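4.3 Comparing finger pads on soft goods

Carry out this test after the Manau hand-held gripper has been calibrated (section 3) and before you choose pads for long-term use. Allow 2 people if the controller log is to be read aloud during the grip.

1. Fit the blue rubber pads. Tighten both screws on each finger by hand, then a quarter turn more.
2. Set the closing force to 295 on the Indberg controller.
3. Lower the open fingers onto a thick fleece item and close them slowly.
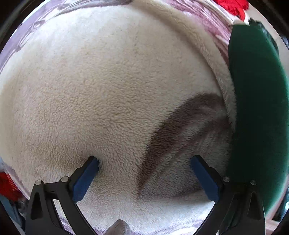
4. Hold for a slow count of five, then open fully. Write down the force reading at the moment of closing.
5. Repeat with a knitted garment. Take hold of the body of the garment and keep clear of zips and buttons.

Note: Deep pile gives a lower reading than flat cloth at the same setting. Readings of around 73 on fleece are normal.

Caution: Do not raise the force above 934. The pads may come away from their backing.

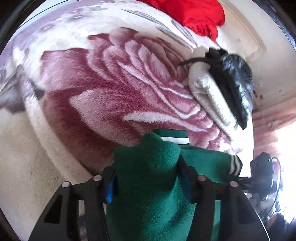
Figure 4-6. Green knit jacket held between the fingers, blanket underneath.

6. Change to the Coppens pads and repeat steps 2 to 5 with the same items.
7. Enter both sets of readings in table 4-2. If a pad drops an item twice, mark it as failed and go on to the next.

Keep cables away from the fingers while they are closing.

Test procedure: Si-eun Ok. Checked by Consolacion Cabrera, March 2025.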